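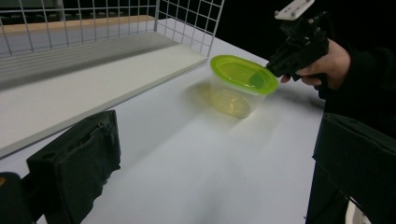
Green lid on a white tabletop.

Midano Wayfinding Mock-Up Kit, by Fasport

I have a drawer full of things that were supposed to make sign planning easier, so I opened the Midano kit with low expectations. Fasport sells it to small towns, design studios, hospitals and anyone else who needs to try out a sign system before paying for the real one. It costs $265. For that you get 100 blank panels in mixed sizes, a pack of stick-on arrows, a set of clamp brackets, a roll of printable film and a booklet that calls itself a brand workbook.

The idea is sound. Most bad signs I've dealt with looked fine on a screen. You hang one at the end of a corridor and find out the arrow points at a closet, or the type is too thin to read from the elevator. A cheap mock-up catches that, and I've been making them out of foam board and painter's tape for years. So the question I had was whether the kit does the job better than foam board and tape, for a lot more money.

I used it on two jobs. One was the public parking garage in Wonley, where the town had already approved a color palette and a logo and wanted to see how both held up on level signs. The other was a two-story clinic with one entrance too many.

The panels are the best part. They're light, they stay flat, and the matte side takes film without bubbling if you go slowly. I could put up a full level of the garage in a morning and move everything after lunch when it turned out people were driving in from the other ramp. They wipe clean, too. After both jobs I threw away only a handful, mostly ones I'd scratched with a box cutter myself. 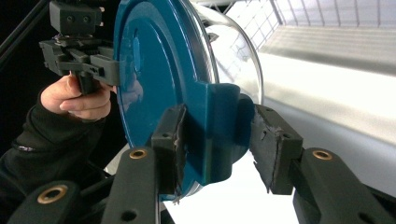
4 min read

The brackets are another story. Fasport says they fit "most common rails and posts," and I'd like to know who did the counting. They gripped the clinic handrails well enough. In the garage they slid down every round pipe I tried, and I ended up back on painter's tape by the second ramp. If you're planning anything outdoors, assume you'll be buying your own clamps.

Then there are the arrows. You get plenty pointing left, right and straight ahead (the straight ones flip, so they also cover down). You get no diagonals at all. Anyone who has tried to send people up an escalator or through a split in a hallway knows why that's a problem. I cut mine from leftover film, and they looked homemade next to the rest.

The film comes with a license for a typeface called Lo Presti, which Fasport pushes hard on the box. It's a decent-looking sans with open letters. It's also a little narrow, and at garage distance the lowercase "a" and "e" start to close up, especially in white on a mid-blue background. I don't think it's a bad face. I do think the claim that it was "built for the street" needs some evidence behind it, and the booklet offers none. I set half the panels in Lo Presti and half in the plain face the town already uses, and I preferred the town's.

About that booklet. It spends page after page asking you to describe your city as if it were a person at a party. There's one short chart on letter height and viewing distance, tucked in the back, and it's the only page I've opened again. If your client has never talked about brand before, the exercises may fill a meeting. I wouldn't let them decide where a sign goes.

Color is where I'd be most careful. The film samples look rich under office lights. Under the garage fixtures the green went muddy and the teal was hard to tell from the blue, and that mattered because the town wanted one color per level. To be fair to Fasport, mock-up film isn't production vinyl and the box says so in small print. But clients judge what they see on the wall, and I had to talk one out of dropping a perfectly good green.

Would I buy it again? The panels alone, yes, and gladly. Fasport doesn't sell them alone, and a refill pack is listed as "coming soon," as it has been since I ordered mine. At the full price it makes sense for a studio that does several of these jobs a year. For a single building, get foam board, print your signs at full size and spend the difference on a second round of testing.

Posted 15th January

25 shares | 3 comments

Guest
Same trouble with the brackets on round posts. A strip of rubber shelf liner inside the jaw helped a bit, not enough for wind.

Guest
Does the film peel off painted drywall without taking the paint with it? Our landlord is picky.

Guest
No diagonal arrows at that price is ridiculous. Sticking with foam board.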